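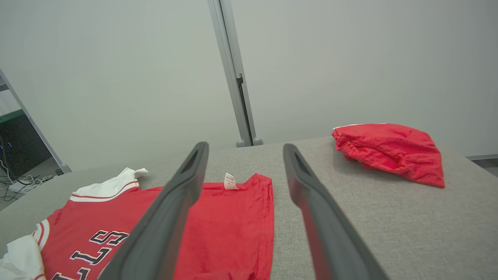
Stumidberg Laundry Set
README, last touched 23rd June

What is in it
Wrist camera clips of a two-finger gripper folding clothes on a padded table. Sports kit mostly. 673 clips kept out of 2000 recorded. The rest are in the rejects folder, same naming, no labels.

Who it is for
People who want to know if a machine can do the laundry yet. Short answer from us, no, it can do pieces of the laundry. Longer answer further down. If you want a folding demo for a trade show, wrong dataset, sorry.

Why sports jerseys
Everybody folds towels. Towels are square, one color, and don't care which way up they land. A jersey has holes for arms and neck, trim that curls, big printed numerals that are stiffer than the cloth they sit on, and a front and back you have to get right. Also it slides. We wanted the stuff that sits in a real hamper after a game and makes a person sigh a bit.

Folders
clips/ one folder per garment, numbered in order of recording
labels/ one text file per clip, see next section
rejects/ as above
splits/ train and test lists. Test garments never show up in train. Check this if you make your own splits, Flovetti v1 got this wrong and the scores were way too nice.

Labels
Each clip has a start state, a goal state and an outcome. Start states are flat, bunched, inside out, stacked. Outcomes are done, partial, dropped, gave up. "Partial" is doing a lot of work here, we know. It means a person would have to finish it but would not have to start over. Two people labeled every clip and where they disagreed we kept both labels, see the column called second.

Grasps are labeled by what got pinched: trim, hem, body, print, label, unknown. Pinching trim or hem is what you want. Pinching body cloth in the middle of a garment usually just makes a tent.

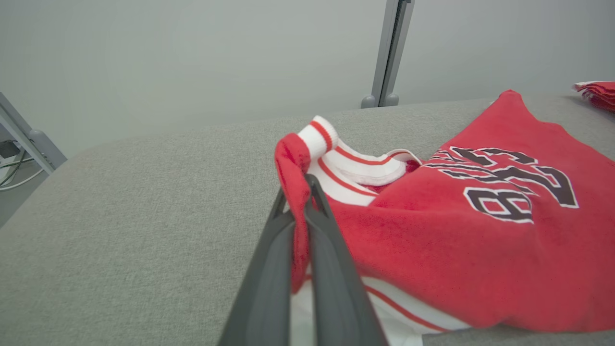 Ouali wrote back after reading the draft of this card that a pinch is the easy half, and that any chore number which stops at the pinch should be thrown out. Grabbing cloth has been fine for years in their view. Knowing where the other sleeve went is the problem, and a single wrist view won't tell you that.

Fair. We added the outcome column after that note, so grasp and outcome are now scored apart. Please report both. If you only report grasp we'll be a bit rude about it on the tracker.

Can it do the chore
What the best model we tried (Prinetti, stock weights plus training on our train split) manages on the test garments:
- one garment, flat, right side out: mostly ok, slow
- one garment, bunched: grasps ok, then pulls the wrong layer half the time or worse
- inside out: no
- picking one item off a stack: sometimes, tends to bring its neighbor along
- matching a top to its shorts: not tried

Time limit is 70 seconds per garment. A person does not need 70 seconds. We tried a longer limit in January and it mostly gave the thing more time to undo its own work, so it went back down.

So for a home, no. For a shop floor where every item comes down the line flat and facing the same way, maybe, if somebody else does the flattening. Which is most of the job really. A hotel laundry asked us about this and we said the same.

Known problems
- Fingers cover a lot of the view right when you need to see. Not fixable with this mount. There is no overhead view in this release.
- Red on red. Where a garment is folded over itself the layers are the same color and the edge between them is hard to find, for a model or for a labeler. Expect noisy labels there.
- Print labels: letters and numerals are often upside down or folded under. Don't use them as ground truth for which garment it is, use the folder number.
- Depth is missing for some early folders. The loader gives you zeros without warning. Sorry. On the list.
- Timestamps drift in the longer clips. Small, but it adds up if you are syncing to joint data.
- "gave up" was called "timeout" in older label files. The loader takes either one, your own scripts might not.

Not in here
No washing, no sorting, no hanging, no putting away. No socks. We get asked about socks a lot. Socks went badly and those clips are not worth anybodys disk space.

Using it
Unpack, run check.py, read what it prints. If it complains about missing files get the splits folder again, the first upload was short. Don't rename the garment folders, the labels point at them by name. Start with the flat clips, get those working, then move on to bunched. Training on everything at once gave us worse results on everything.

License
Free for research and teaching. Ask before putting it in a product. Name Stumidberg Laundry Set somewhere in whatever you publish.

Fixes and complaints
Open an issue with the garment folder and clip number. Wrong labels get fixed fastest, new features slowest. Next release gets a second camera if the budget comes thru, and the depth warning either way.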